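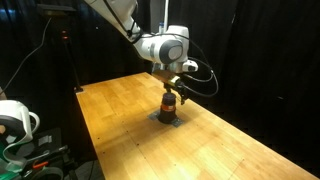 Skultine, commenting on my last review, wanted to know why anybody would pay for a cable management kit when the hardware store sells a bag of hook-and-loop ties for the price of a sandwich. Fair point, Skultine. I used to be you. I have a drawer with the remains of that bag in it.

The kit is the Prandach dress pack for small arms, and I have had it on our pick-and-place arm since September. In the box you get 8 soft clamps, two elbow guides, a strain relief for the tool connector and a booklet that appears to have been translated by someone in a hurry to catch a train. "Clamp is not to be angry with joint" is my favorite line, and also the best advice in it.

Fitting took me 40 minutes, most of that spent working out which way up the elbow guides go. They only work one way. There is no arrow. Park the arm with the gripper over the middle of the table before you start, then run the cable along the upper link first and leave the wrist for last. You want a loop there, bigger than looks decent. Mine was tidy on the first try, and the arm tugged it straight on the first big wrist turn and threw a fault. I gave it another hand's width and it has been fine.

The clamps are the good part. They hold on glossy covers without creeping and come off without leaving that gray goo behind. After a few weeks of shuttling a cup on and off a plate all day, only one had shifted, and I suspect I bumped it while cleaning.

The strain relief is less good. It fits our connector, just, but the two screws are tiny and go in from the side you can't reach unless you own a dentist's mirror. I bought a dentist's mirror. It is not included in the price of the kit and I feel it should be.

Upkeep is light. Every couple of weeks I jog each joint slowly to its limits with one hand near the stop and watch the loop for rubbing. Wipe the clamps with a damp cloth. Don't use solvent, whatever the booklet says on page two.

Trajkovski sells a cheaper set with hard plastic clips. I tried it on our older arm and the clips left marks on the cover, so those went in the drawer with the ties.

Four stars. The fifth is being held until Prandach prints an arrow on the elbow guides.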